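# Two-armed tray handling on show at Pultstead open day

Ronwood opened its Pultstead workshop to visitors in April for a demonstration of two-armed handling. The session ran from mid-morning until 13:00 and consisted of one task, repeated: a humanoid robot standing at a yellow workstation, picking up black plastic trays, holding them clear of the surface and setting them down again.

The trays are an awkward shape for a machine. They are long, narrow at one end and rounded at the other, with low walls. Ronwood chose them for that reason. A plain box can be gripped almost anywhere along its edge, whereas a tray of this sort has to be taken at a point where the rim will bear the load without letting the tray swing. Most of the short talk given before the first run dealt with where that point lies and how the arm is brought to it.

The hand goes in from above. It is lowered on a path set slightly to one side of the rim, then moved across until the pads meet the plastic. Ronwood said an approach straight down on to the rim had been tried last year and dropped, as small errors in height caused the fingers to push the tray along the table. 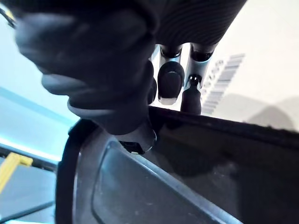 Fingers hang above the rim of a black container at the Pultstead workshop.

Grip force is held low at first and raised in steps. The control software compares the force at the fingers with the value expected for a tray of known weight, and if the two differ by more than a set margin the arm stops and the hand opens. Visitors were told that this check accounts for most of the pause between contact and lift. Ronwood has not tried to remove the pause and has no plan to do so this year.

Glenys Mahuika, who led the demonstration, said the hand had completed 4000 closing cycles on the test bench before it was put in front of visitors. The bench work was done on flat plastic strips cut to the thickness of a tray wall. She described the results as adequate for a public run and said the wear on the finger pads would be measured again in the summer.

The workstation has two levels. The trays sit on the upper one, within reach of both arms. Smaller parts, among them flat rectangular blocks and grey discs, are kept on the lower level in front. They were left out of the day's programme. Picking up a disc lying flat calls for a different grasp, and Ronwood intends to treat it as a separate piece of work.

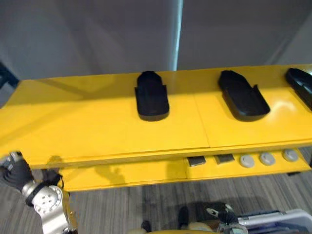
The order in which the trays are taken is decided by the planning software at the start of each run. It scores every tray on three points: distance from the nearer hand, the angle of the narrow end, and the clearance from its neighbours. A tray that scores badly is left until the others have been dealt with. If the score is still poor, the robot reports that it cannot continue and waits for an operator. It does not push a tray into a better position, although that function exists in the software and may be switched on later.

Each run was limited to 30 minutes, with a break in between for visitors to ask questions. Much of the discussion concerned cabling and covers. Soft sleeves over the upper part of an arm keep dust and loose plastic out of the joints, but they also bunch when the elbow bends, and the extra bulk has to be allowed for when the arm passes close to the table edge. The software adds a fixed margin for this. Mahuika said the margin was larger than it needed to be and cost some reach at the front of the station.

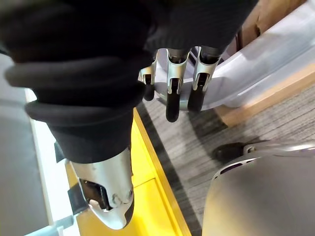 ## Woltlow trial next

The next stage is a trial at Woltlow, where the same task will be set up beside a manual packing bench. Whitcombe, which supplies the shelving, will provide a second station of the same height so that the robot's settings can be carried over without change. The trial is planned to last five weeks.

Two figures will be recorded at Woltlow: the share of lifts completed without an operator stepping in, and the time from first contact to release. Ronwood did not give targets for either. It said the first week would be used for setting up and would not count towards the results.

The last part of the session dealt with holding. Once a tray is off the surface, the arm keeps it raised while the force readings settle, and only then begins the return movement. A tray pinched low on one side will tend to hang at an angle. The controller accepts a tilt within limits and corrects for it on the way down by turning the wrist. 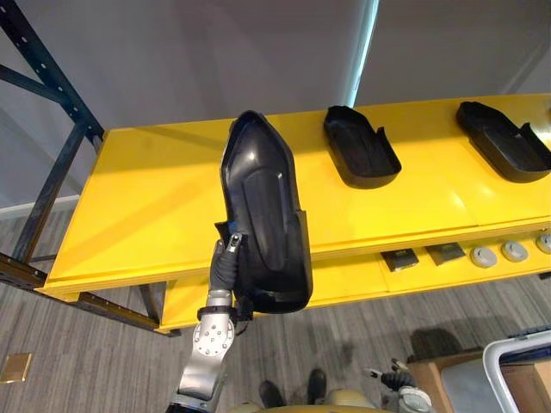
Digby Kereama said he would have liked the hold to be tested with a loaded tray, as an empty one gave little idea of how the grip would behave on a working line. He asked whether weights would be added at Woltlow. Mahuika replied that loads would be brought in from the third week, starting with a single part per tray, and that the force limits would have to be set again before then.

Ronwood will hold another open session at Pultstead after the trial. Places will be limited, and visitors will be asked to book through the workshop office.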